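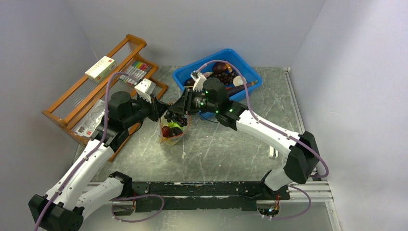 4.3 Cable check and grip test, two-arm cell

Carry out this procedure after any work on the base beam, after a change of finger brackets, and every 73 hours of running time. It applies to Laur cells with both arms mounted on one beam. The grip test uses mixed items of different size and firmness. In the cell shown, the right gripper is holding a bunch of dark grapes just above a clear plastic cup, with the blue bin behind it as the pick position. Soft items of this kind are used for steps 7 to 9. The lavender cables must form open loops along the arms, as on the left arm, where the cable arches above the gripper.

Tools: 3 mm hex key, torque driver, lint-free cloth, cable ties (supplied in bag 18).

CAUTION: Arms can drop when power is removed. Support each forearm by hand before switching off.

1. Move both arms to the rest position and switch off at the Ulason supply unit. Fit the lock-out tag.

2. Wipe the tabletop and the top face of the base beam. Light scratches on the tabletop are acceptable. Raised edges must be filed flat.

3. Check the screws holding each base joint to the beam. Tighten to the value on the beam label. Do not use thread lock.

4. Follow each cable from shoulder to wrist. Replace it if the sheath is split or flattened.

5. Move each elbow by hand through its full travel. The cable must not pull tight or enter the gap at the joint cap. If it does, release the nearest tie, feed through more cable and refit the tie.

Note: Loops hanging below the beam are normal. They must stay clear of the enclosure door.

6. Remove the tag and switch on. Wait for the green lights on the wrist. If they do not come on within 18 seconds, see 6.2, fault code 163.

7. Place the bin and the cup at their taught positions. Put one soft item and one firm item in the bin.

8. Select TEST, then GRIP, then LOW. Run one pick with the right arm. The gripper must stop above the cup and hold for five seconds before release.

9. Inspect the item for crushing. If it is marked, lower the grip setting by one and repeat from step 8.

10. Repeat steps 7 to 9 with the left arm, using program 318.

CAUTION: Keep hands outside the enclosure during steps 8 to 10. The stop button does not release the fingers.

11. Enter the final grip settings for both arms in the cell log.

Spare cables and finger brackets are ordered from Suvia, Jultbridge depot. Section revised March 24, 2018, G. Krūmiņa.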